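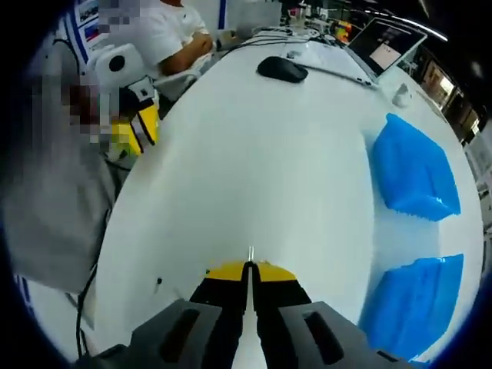
Skerkumwood Folding Work Table

Item 514
Finish: white oil or clear oil
Ships in 2 cartons

We have been making this table, in one shape or another, for as long as we have had a shop, and it is still the thing most people come in asking for. It started as a cutting table for Ifeoma Idahosa, who sews curtains and needed something she could stand at all day and then fold flat against the wall when her sister's family came to stay. She wanted it long enough for a full drop of fabric and light enough to move without calling anyone in from the next room. It took us a whole winter and a good many arguments about hinges, but she got her table, and then her neighbor wanted one, and you can guess how things went from there!

The top is solid birch, joined from narrow boards so it stays flat through damp summers and dry, heated winters. We rub the edges down by hand, because a sharp edge is a miserable thing to lean your forearms on for an afternoon. The legs are ash. They swing out on brass pins and lock with a wooden toggle that you turn with your thumb (no springs, no little plastic catches to snap off and vanish under the sofa). If a toggle ever wears loose, write to us and we'll mail you a new one. It goes in with a single screw.

Sizes and weight

Length, open: 1824 mm
Depth, folded: 202 mm
Height: fixed, made to order
Top: birch
Legs: ash
Hardware: brass

About that height. We ask every customer how tall they are and what they mean to do at the table, and we cut the legs to suit. Potters tend to want it lower so they can get their shoulders over the clay. People who wrap and pack orders want it higher, and bakers are somewhere in the middle and have very strong opinions. If you honestly don't know, stand at your kitchen counter with your usual work in front of you and notice whether you stoop. Then tell us the counter height and whether it feels right, and Ngozi will work it out from there. She answers all of those notes herself and she is very patient with people who measure in hand widths. 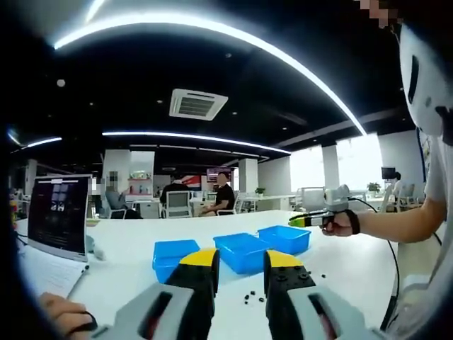 The white oil is the one we get the most letters about. It is a hardwax oil with a bit of pigment in it, made up for us by Etim, and it soaks into the wood and leaves the grain showing faintly through. Coffee and tea wipe away if you get to them the same morning. Beet juice and fountain pen ink are another matter, and Kelechi, who does our finishing, would like me to say that turmeric is the worst of the lot. For a mark that won't budge, rub lightly along the grain with a fine pad, let the dust settle, wipe it off, and put on a thin coat of oil with an old T-shirt. Leave it overnight. By breakfast you'll be hunting for the spot.

The clear oil darkens as it ages, going from pale straw to something more like honey, and it does this faster in a sunny room. If you keep a mat or a sewing machine in one place on it for months, you will find a paler patch when you finally shift it. Give it a few weeks of daylight and it evens out.

What comes with it

The top and legs, already fitted together
One wall strap with brass hook
A small tin of oil to match your finish
Spare toggle and screw
The care card, which Herman Krishnan letters for us and which we are very fond of

Add-ons

Narna shelf: a slatted shelf that hangs between the legs, good for bolts of cloth, boxes of paper, or a dog who likes company.
Kuvard rail: a round ash rail for the back edge, for rolls of ribbon, tape or kraft paper. It lifts off when you fold the table.
Felt feet: for wood floors. Please do order these if you have pine boards, which dent if you so much as look at them.
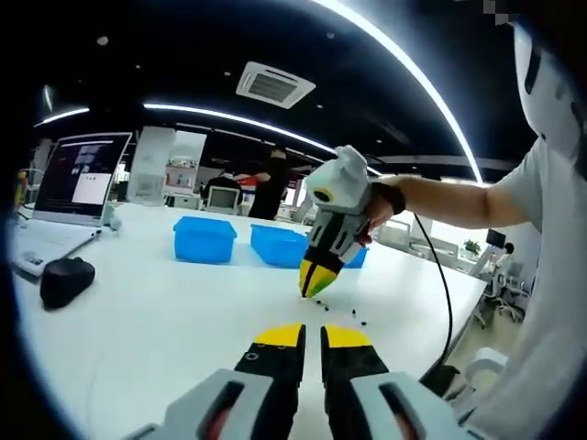

Ordering and delivery

Each table is made after you order it, and we start a new batch at the beginning of the month. Tables ordered in June usually go out in August, as we close the shop for a stretch in July and go off to the lake. We'll send a note when yours is being oiled and another when it leaves us. The cartons are long and a bit awkward on stairs, so a second pair of hands is welcome on the day.

If you live close enough to pick it up, come after three in the afternoon, when the saws are off and we can hear you knock. Ask for Hadiza Ibrahim. She will help you load it, and she'll probably show you how to fold it twice, even if you tell her you got it the first time.

Returns are fine on standard heights, within the month, as long as the table hasn't been cut or drilled. For custom heights we can shorten the legs for free, though we can't very well make them longer.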